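Teaching an arm to fold: pictures from the Skevmont bench

Posted by Davina Haldane, Monday, April 1, 2019

I said last year that I would believe in laundry robots when I saw one cope with denim. Skevmont invited me over to watch, so I went. Their arm doesn't work anything out for itself yet. A person drives it from a pair of hand controls, the movements are recorded, and the recordings go off to be learnt from. Four pictures follow, in no particular order.

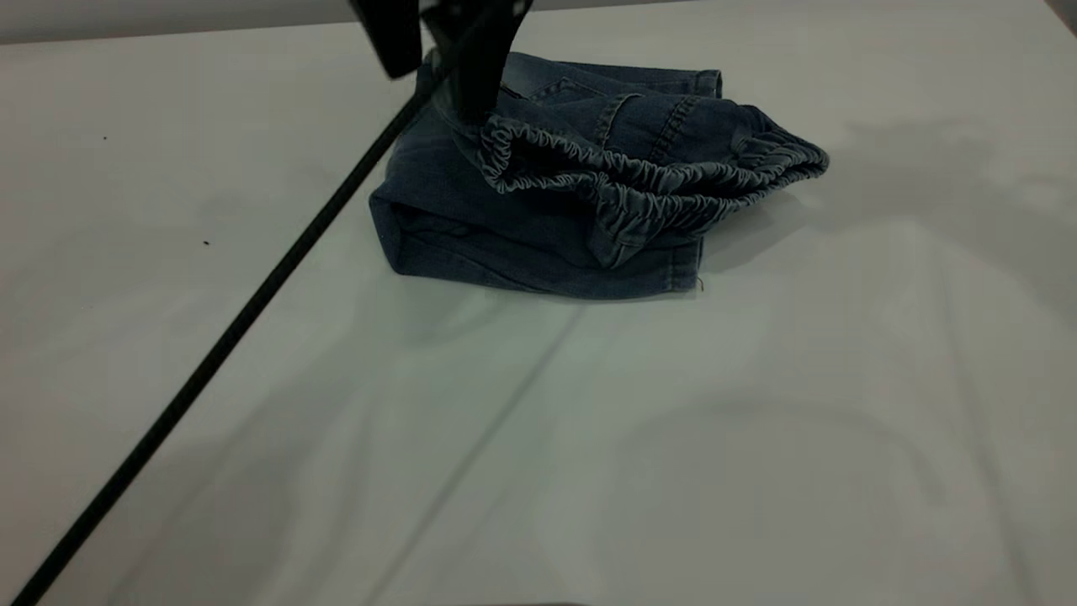 Gripper down on the folded denim, just where the gathered waistband starts.

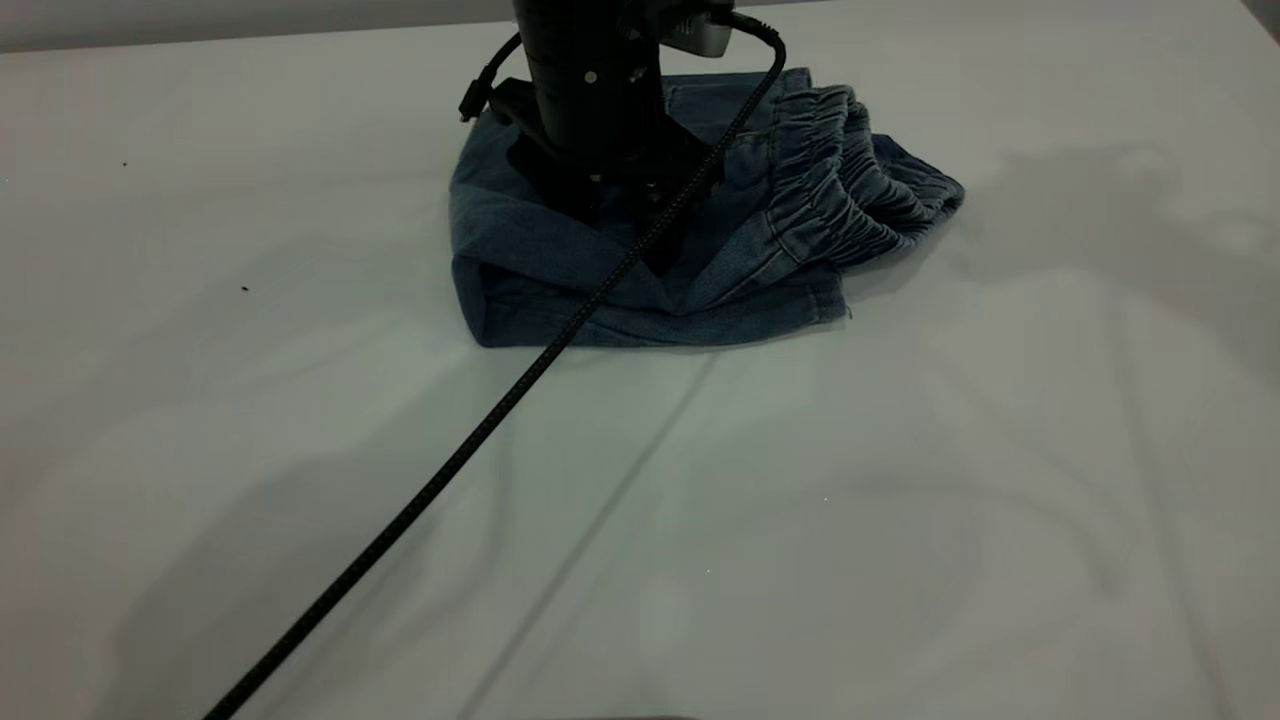 The wrist from the front, with its two cables. The thick braided one goes right across the table.
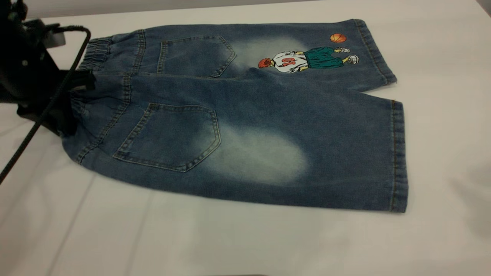

Shorts laid flat, back pockets up, with the gripper on the waistband. Number 10 on the leg is a basketball player. 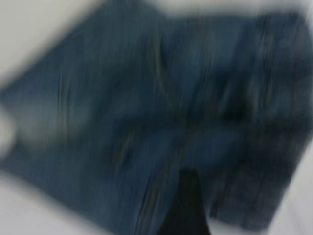

Denim from the wrist camera, with one black finger at the bottom.

Yogesh Jaiswal did most of the driving while I was there. He is good at it, and I'd like that noted before I start complaining, as a good deal of what gets called robot skill at these open days is the skill of whoever has hold of the controls. He has been at it for five weeks. When I had a go I dropped the cloth, dropped it again, and then shoved the lot towards the far side of the table with the arm grumbling at me.

The difficulty is that you can't feel anything. Folding at home, your fingers tell you whether you've picked up one layer or two, and you never look. With the controls you have to judge it by eye from a screen, and the wrist view is not much help when the arm is moving quickly. Yogesh says he mostly watches the fixed view and only glances at the other one to check the fingers before he closes them.

They kept 20 recordings from the day and threw out 9. I asked who decides. Shuzhen Shen does, by watching them back, and her rule is that a recording goes if the driver hesitates for too long or has to let go and grab again. I have my doubts about that. A machine that has only ever been shown clean folds will have no idea what to do when it gets a bad grip, and from what I saw of cloth, bad grips are most of the job. Shuzhen's answer was that they tried keeping the messy ones on the Veven project and the arm learnt to dither. Fair enough, though I'd have liked to see that written up somewhere.

My other grumble is about how the garment gets to the table. Each go begins with a person putting it down where the arm can reach. I asked whether they had tried starting from a heap out of a basket and was told that this comes later, under the name Skisine, with no date attached. Until then I think "folds laundry" on the leaflet ought to say "folds a garment you have already laid out for it". Kamlesh Vashisht, who wrote the leaflet, took this quite well.

What I will grant them:

The controls are cheap and simple, and I understood them in a few minutes even if my hands didn't. Being shown a job by hand is a much more sensible way to teach this sort of thing than typing in positions, which I watched a different firm try for a whole miserable afternoon with tea towels.

They also let me see the failures, which I can't say for the Rana people, whose film was 31 seconds long and had a suspicious number of cuts in it.

I have asked to come back when the arm is running on its own, with nobody's hands on the controls, and to bring my own washing. Zofia Jabłońska has said yes to the first part and is thinking about the second – I've told her it will include a duvet cover.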